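Slow Hands in the Back Room: a Talk with Octavian Lungu
Oct 30, 2026

The shared workshop at Lemaire closes at ten in the evening, but Octavian Lungu has a key, and when I arrive he is already at his bench, eating soup from a jar. His project has the name Siker. It is an arm that must learn to put foam shapes into a foam board, and he has worked on it for 97 evenings. He writes each evening in a notebook, so the number is exact.

"I did not want a big goal," he tells me. "My nephew could do this puzzle when he was two. I thought, good, then it will take me one month."

The arm itself he bought second-hand, and he changed very little in it. All his effort went to the end of it, to the fingers. The first ones were flat metal plates with rubber, and they held a small foam piece too hard. The foam bent, and a bent star does not go in a star hole. Then he started to make his own fingers, first from wood, then printed.

"I asked Maham Tanoli to look at my drawings, and she returned them with more red ink than black," he says. It was her idea to cut a slot in the lower part, so that the finger ends in two prongs, and to let one be longer than the other. The long one can find the edge of the hole before the short one comes down. Octavian was against it for two weeks. He found it ugly.

"Now I like it – but I still would not put it in my living room."

The bracket was a harder matter. A printed finger is light, and when it is fixed badly it turns a little around its bolt. You do not notice this with the eye. You notice it when the arm misses by the same small distance again and again, and you search in the software for an error which is in your screw. He lost nine evenings in that way. The aluminum plate he uses now is angled and lies flat against the side of the finger.
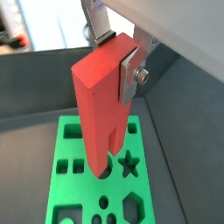
Faustine Ferrand thinks that he has made the task too easy for himself with the tray. She would like the board to lie free on a table, where a person may push it by accident, and she told me so twice while Octavian was looking for his glasses. He knows this opinion well.

"She is right, but she is right about next year," he says. "First I want that it works in a tray. The walls help me, because the board cannot run away."

I ask how well it works today. He opens the notebook. In October he let the arm make 259 tries with the round piece, the square pieces and the star. The round one goes in almost always. With the star he had 54 good tries, and he reads this number aloud with some pride. The hexagon he does not want to discuss.

The camera sits at the wrist, so it sees the finger and the board together. He had another one on a stand before, but people moved the stand when they needed the plug behind it. After each move he had to measure everything again. "With the wrist I have other problems," he says. "The finger takes a big part of the view. You look for a hole and you see mostly your own finger. It is the same when I put a thread in a needle, so I do not complain too much."

The money is not a secret. Siker has cost him 3,732 euros, and the arm is the greatest part of it. The foam board is the cheapest. He has three of them, in case one becomes soft at the edges.

Before I leave he shows me the next drawing, a finger with a shorter slot and a softer tip. Maham has not seen it yet. He will print it when the machine is free, and the list for the machine is long this month. Then he washes the soup jar, turns off the lamp over the bench and spends some minutes searching for the key.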